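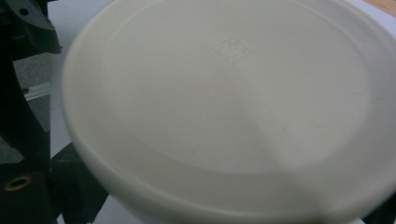

By the middle of the afternoon in the Nirkatetti workshop the kettle has been on four times, and the talk has come round again to edges. A person picking up a large white lid doesn't think about edges at all. Your hand goes out, your fingers find the rim, and the thing is off and on the worktop before you've finished your sentence. For a piece of software that has to steer two stubby fingers towards the same rim using one close-up view, the edge is very nearly the whole problem, and the people here have spent the best part of a year on it (they'd tell you longer, if you let them).

The program is called Joltano, and it sits between the camera and the motors. It takes in what the camera sees, makes a guess at where the nearest graspable edge lies, and passes that guess to a planner, which works out how the fingers ought to get there. I had imagined something rather grand running on a wall of computers. In fact it lives on one machine under a desk, next to a box of spare cables, and most of what I watched during my visit was somebody scrolling through clips and moving a slider.

The clips are the heart of it. There are 979 in the present collection, recorded with a hand-held gripper that people carry about and use much as they would a pair of kitchen tongs. Of those, 463 have been labelled frame by frame, with the rim or lip or handle traced in green and a second line in orange wherever a shadow might be mistaken for one. Shadows, I learned, are a dreadful nuisance. Pale plastic on a pale surface gives the software very little to hold on to, and then along comes a good strong shadow with a lovely crisp border, right across the middle, and off goes the planner to try and pinch it.

The first remedy was simply more labelling, and it helped up to a point. The second was a change to how the guess is passed along. Joltano used to hand over a single line and say, in effect, there's your edge. Now it hands over several, each with a score, and the planner is allowed to dither – it moves a little way in, looks again, and drops any line that hasn't shifted the way a solid edge should as the view changes. Watching this on the screen is oddly soothing. The lines fade one by one, a bit like guests leaving a party, until one or two are left.

Floors get the same treatment. A good many of the clips have nothing between the fingers but bare tile, and these turn out to be some of the most useful, as grout lines are thin, straight and everywhere, and the older version adored them. It would plan a beautiful grasp on the join between two tiles. The new version is run over a test set of 600 floor frames every evening, and in May it proposed a grasp on 68 of them, which still sounded like rather a lot to me but was met with biscuits.

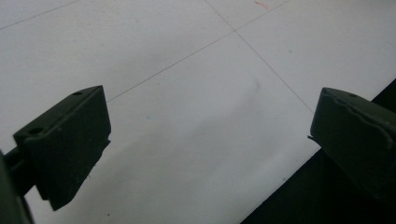

Xiao, reading a draft of this piece, wrote back that the floor score flatters everyone a little. A planner that never reaches for anything would get a perfect mark on bare tiles, and the figure only means something when it's read next to the one for missed rims. That second figure has been slower to budge, and Xiao would like to see the two printed side by side on the workshop's results page, in the same size of type.

It's a fair point, and the page is being changed. Meanwhile the replay tool, Wumetti, has had a tidy-up of its own, so that you can now stop a clip at any moment and see every line the software was considering, including the ones it had just thrown away. I was given a go and lost most of an hour to it, nudging back and forth over the same second and a half of somebody's wrist turning, trying to spot where a wrong guess had first crept in.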